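Vavmont: save corruption after the Ham bridge mission
PC Technical Issues, page 1 of 1
January 2022

kestrel_dn
Patch 1027, Steam build, Windows 10. After the Ham bridge mission the autosave writes a file of zero bytes and the previous slot goes with it. The game carries on normally until you quit. On the next launch, Continue is greyed out and the profile shows Day 1.

I have reproduced it three times. Each time I had taken the Pelletti contract before crossing the bridge. Without the contract the save is fine.

Pelletti_Apologist
Can't reproduce. Same patch, contract active, crossed on foot and by van. Both saves load. Are you running the Flonow overlay?

kestrel_dn
Flonow is installed. I didn't think it touched saves.

moth84
It doesn't. It reads the memory for the map and nothing else. People blame Flonow for everything on this board.

Pelletti_Apologist
It reads memory and it also holds a handle on the profile folder, so that it can back up the slots. Look in its settings under Snapshots. If the handle is open while the game is swapping the temp file over the old one, the swap fails. The game doesn't check for that.

moth84
Then it is the game's fault for not checking. Snapshots is off by default in any case.

Pelletti_Apologist
It was on by default until the last release and the setting carries over when you update.

kestrel_dn
Snapshots was on. I've turned it off and will run the bridge again tonight.
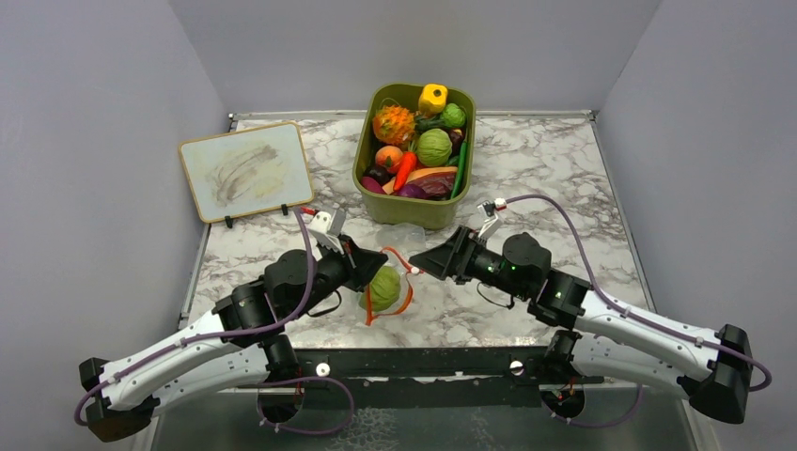
Myfanwy Lougher

I have had the same fault without Flonow, so I don't think the overlay is the whole answer. Mine is the GOG version on patch 1027, and the machine has never had it installed.

What I found is that the size of the save matters. The gang territory table gains an entry every time a district changes hands and old entries are never removed. My last good save was 1340 KB. The Pelletti contract flips every district on the east bank in one go when you cross, so a long campaign gets a large jump at that moment. A new campaign crosses with no trouble.

Workaround: sleep at the safe house before the bridge, make a manual save, copy it out of the profile folder, then cross.

moth84
1340 KB is nothing. I have a save larger than that and it loads.

Myfanwy Lougher
From which patch? The table was stored differently before this one.

moth84
Started on the previous one. Fair point, I'll start a fresh campaign and see.

kestrel_dn
Ran it with Snapshots off. Autosave was written and it loads. This was on day 200 of the campaign, so not a small file either.

Pelletti_Apologist
As I said.

Myfanwy Lougher
It shows that Snapshots causes it on your machine. It doesn't explain mine — there may well be two faults with the same symptom. I've sent my profile folder and the log to support under ticket 1984. If anyone else has a zero-byte file and no overlay, please add your log to that ticket and say which shop version you have.

dunlin
Epic version, no overlay, same thing on the bridge. Log sent.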